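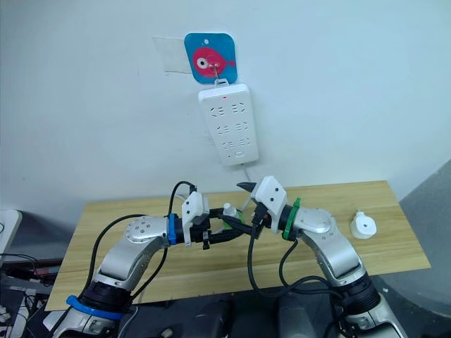

Pre-event inspection checklist -- book launch and signing, Zamudio Hall, Garnport

Inspected by: Heike Kuhlmann
Countersigned by: Melquiades Montes (Plendus Press)
Date of inspection: Tuesday, May 28, 2024
Status: passed, three actions open

Ratings: S = satisfactory, A = action needed, N/A = not applicable. Comments are required for every A and optional elsewhere.

1. Access and exits

1.1 Main doors open fully and stay open on the hold-back. S
1.2 Rear exit clear on both sides. A
Comment: Two bins standing in the yard directly outside the door. The door opens but will not go past halfway. The hall manager has been told; recheck before the public is admitted.
1.3 Exit signs lit. S
1.4 Step-free route from street to signing area. S
Comment: Ramp is the hall's own. Surface sound, handrail firm. The side gate must be unlocked by hand and the key is kept at the front office.
1.5 Route wide enough for a wheelchair with the signing queue in place. S
Comment: Tested with the rope barrier set out as on the plan. The April plan showed the queue turning left at the pillar. It now turns right. Old copies of the plan should be thrown away.

2. Seating

2.1 Number of seats within the limit agreed with the hall. S
Comment: 66 seats, in rows as drawn.
2.2 Chairs in rows linked. A
Comment: Clips missing from the back two rows. Hall holds spares in the store under the stage.
2.3 Aisles clear and straight. S
2.4 Interpreter's chair placed in view of both speakers. S
Comment: Moved forward at the author's request. It does not narrow the aisle.

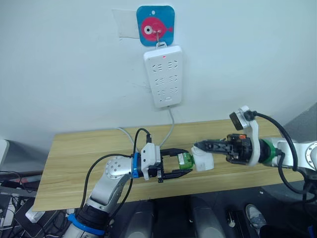 3. Book stock

3.1 Cartons stacked no more than four high. S
Comment: 20 cartons delivered for the launch, in stacks of four. The remainder of the first printing of 1,000 stays at the Kistport warehouse and was not inspected.
3.2 Cartons marked with weight. A
Comment: The printer's labels give title and quantity only. Weigh one full carton, write the figure on the rest. Anyone lifting them should have that figure first.
3.3 Shelving within its stated load. S
Comment: Plate reads 400 kg per bay. Present load is well under this. Uprights are bolted to the wall and the bolts are tight.
3.4 Trolley in working order. S
Comment: One wheel squeaks. Brake holds on the ramp with four cartons on board.
3.5 Straps and wrapping cleared from the floor. S
3.6 Safety knives sheathed when not in use. S

4. Signing area

4.1 Signing table stable, legs locked. S
4.2 Cloth clear of the floor at the front. S
Comment: Pinned up 20 mm. Check again after the cloth is changed -- the bilingual one is longer.
4.3 Roll-up banners weighted. S
4.4 Card reader and cash box out of reach of the queue. S

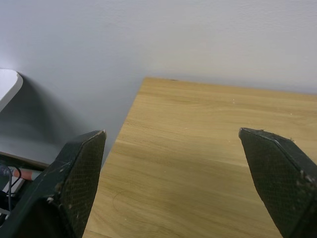 Gripper fingers with mesh-patterned pads, tabletop behind.

5. People and first aid

5.1 Named first aider present throughout. S
Comment: H. Kuhlmann. Certificate seen by M. Montes.
5.2 First aid box complete and in date. S
5.3 Safety announcement prepared in both languages. S
Comment: English text is final. The Japanese text has been read aloud once and takes longer; allow for this before the first speaker.
5.4 Lone working during set-up. N/A

Open actions

1.2 Bins at rear exit -- hall manager, before doors open.
2.2 Row clips -- H. Kuhlmann, during set-up.
3.2 Carton weights -- Plendus stockroom, before any cartons are moved to the foyer.

Countersignature note (M. Montes): Agreed as written. On 1.5, please send the new queue plan to the hall office as well as to the speakers.

Plendus Press, Garnport | Contact | Copyright Plendus Press | Back to top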